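2018-04-14
Bench 2, gripper cell. Equipment planning for next round.

Went through the spend list with Tamsin before starting. We have $1075 left on the equipment line and it has to be committed before the end of April. Three items are competing for it: spare finger sets, a second wrist cable, and replacement acrylic for the enclosure. Norbert also wants a better overhead light, which I have parked.

Fingers first. Urkwood quote $357 for a matched pair in the same matte black, machined, with fasteners. Halim will print a pair for a good deal less but won't hold the tolerance on the mounting face, and we would lose a morning shimming each set. My preference is one Urkwood pair now and keep the present ones as the spare. Tihomir disagrees and would sooner have three printed sets on the shelf. His argument is fair if we keep wearing the pads at the rate we did on the last block of runs.

Cable. The existing one loops up and away to the right from the top of the gripper and has enough slack for the present reach. If we move to the taller mount it will not. No point buying to length until the mount is decided. Milovan to confirm the height.
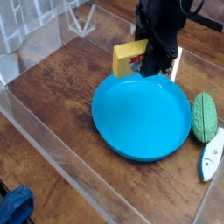
Acrylic. Mudville want $700 for a full set of panels with the edges polished, delivery extra. Urkwood fingers plus Mudville panels comes to $1057, so $18 remains, and freight will eat that and more. Options:

- order one wall only, keep the clamps
- ask Mudville to quote unpolished edges (the polished ones throw bright lines into the camera view anyway)
- push freight to the consumables line, if Taner will sign for it

I favour unpolished. Have emailed them.

Test objects. Current kit is the toy food and the turquoise plate, with the small yellow box for the place-on-plate task. The plate is glossy and picks up a highlight on the rim under the overhead light. A matte one would be a cheap change, consumables line. Keep the colour so that the runs stay comparable. The bumpy gourd and the fish can stay as distractors. More boxes in the small size wanted, as spares. Cardboard ones crush at the corners if the grip force is set too high, so check the force limit before anyone blames the fingers.

Light: see above, parked. Norbert has a Trerport catalogue and will pull a price so it is ready for the next budget.

To do
Milovan: mount height, then cable length.
Me: chase Mudville on unpolished price and freight.
Taner: yes or no on consumables.
Tihomir: pad wear figures from the run logs, so the finger argument can be settled on numbers.

Not ordering anything until the Mudville reply is in.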